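Home | Topics | Ask | Members | Log in

Filed under: Workshop robots > Two-arm cells > Grippers

Left gripper slips on cloth after I changed the pads

Posted by winditik_user46
3 replies – 627 views

Hello all. I look after a small two-arm cell which we use for folding cloth. The table has a green fabric cover and stands against the wall. On Monday I changed the rubber pads in both grippers, because the old ones had 900 hours and were shiny. Now the right side holds well, but the left one loses the edge of the cloth when the arm starts to lift. The program is the same as before.

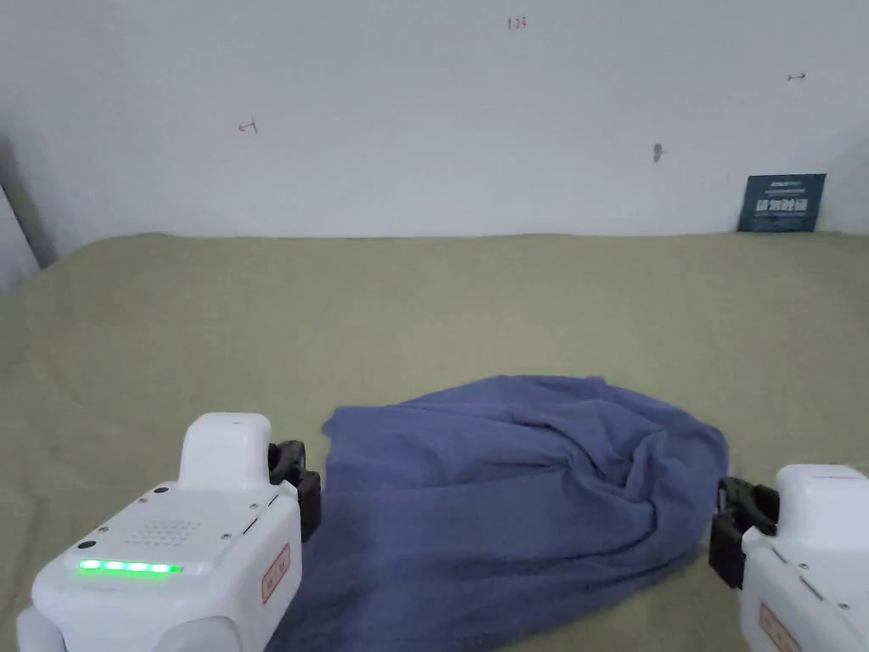
Left gripper at the edge of the blue cloth, green lights on. Right one waiting on its side.

I have already cleaned the pads with alcohol and started the controller again. No error is shown. Do I need to teach all the positions again, or is it something in the jaw?

Share (2) | Follow

lodau_bench

Probably the pads are bad. Buy better ones.

Share (0)

zadora_maint

I had the same trouble in our cell in December. New pads are thicker than worn ones, so the jaw thinks it is closed a little too early. You don't need to teach the positions again at first. Please try this order:

Take the cloth away and open both jaws fully. Run the zero routine for the left gripper with the new pads in place, then for the right. Close each one on a strip of paper and pull by hand. The paper should be hard to pull out along the whole pad. If it slides at the tip only, the pad is not sitting flat – loosen the screws, press it down and tighten evenly.

After this do 200 empty cycles and check the screws once more. Ours became loose in that time.

Share (5)

bisgaard_cell

I agree with the answer before me. I would also look at the table cover. If it has moved or has ripples, the height under the cloth is different on each side, and the jaw takes only the top of a fold. Pull the cover tight and fix it under the table before you change any numbers in the program.

Share (1)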